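Loyalty cards, a grumble in several posts
7 June 2021
Print this thread | E-mail this thread

1.
Vusidton Grocers in Dredulbridge has a new rewards card and everyone I know seems thrilled with it. I've read the terms on the back of the brochure, then the longer terms the brochure sends you to, and I'm not thrilled.

2.
You earn one point per dollar. Fine. You need 2,000 points before you can spend any of them. So that's two thousand dollars of groceries before the card gives you so much as a free lemon.

3.
And what do you get when you reach it? A $9 voucher. Nine dollars! I had to go back and check I hadn't skipped a line.

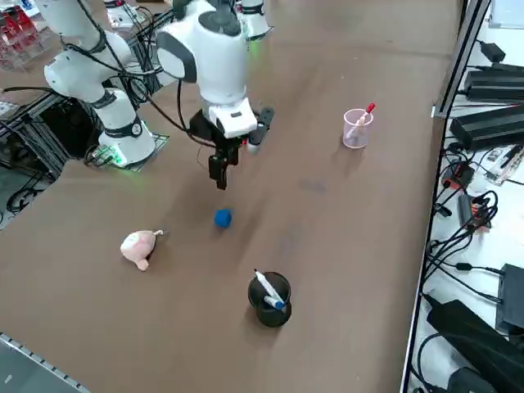
Can you spend the voucher on anything in the shop?
It covers most groceries, but milk, bread, stamps, gift cards and anything already on special are left out.

4.
Those are most of the things I go in for. If I take out the milk, the bread and the specials, my usual shop is onions and dishwashing liquid.

12 comments | 31 shares

5.
"But it's free, so what's the harm?" I've had this from my sister-in-law and from the bloke at the bus stop. It's free in the sense that you don't hand over money at the desk. You hand over your name, birthday, phone number, e-mail address and a record of every packet of biscuits you've ever bought.

6.
I asked at the service desk what happens to all that. The kid was very polite and gave me the same brochure. The brochure says it may be shared with "selected partners". Who selects them, and for what, it doesn't say. I've written to head office in Rilthorpe and will let you know if I hear back. I wouldn't hold your breath.

7.
Then there are the member prices. In May a jar of my favourite coffee had one yellow ticket on the shelf. Now it has two tickets, a member price and an everyone-else price, and the member price is the old price. I had the old docket in my coat pocket. So the "saving" is what we were all paying a month ago.

8.
Maybe the coffee was due to go up anyway. Coffee does. I can only speak for one jar and one docket, and I'd be glad to see anybody else's. If yours shows the member price really is lower than it was before the card came in, post it below and I'll say so.

9.
The sign in the window says members save "up to" $2 on household favourites. I found one item where you save two dollars, a tub of laundry powder the size of a bucket. On the rest I looked at, it was cents. "Up to" is doing a lot of heavy lifting in that window.

8 comments | 17 shares

10.
Points expire, too. If you don't use the card for a while they go, and the brochure says "a period of inactivity" without saying how long. My mum shops there when she visits and at no other time. She's been told the card is perfect for her.
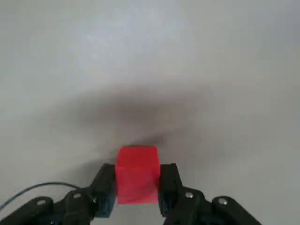 11.
For comparison, Qureshi on the corner has no card. They have a handwritten list on the door of what's cheap, and it's the same price for the whole street. Their tinned tomatoes are dearer, I'll admit that. Their fruit is cheaper and it doesn't go off on the way home.

12.
Someone replied that I should just sign up with a made-up birthday. Plenty of people do, I'm sure. It still ties the shopping to a phone number, and the terms say they can close the account if the details are wrong. Whether they'd ever bother is another matter.

13.
If you like your card, keep it. Write down what you paid before and what you pay after, and include the things you only bought for bonus points. I had a card like this with another chain for years and ended up with a cupboard full of muesli bars.

14.
Still waiting on Rilthorpe. I've kept a copy of the letter and the coffee docket is stuck to the fridge.

22 comments | 40 shares
Print this thread | E-mail this thread
Contact | Copyright 2021 | Back to top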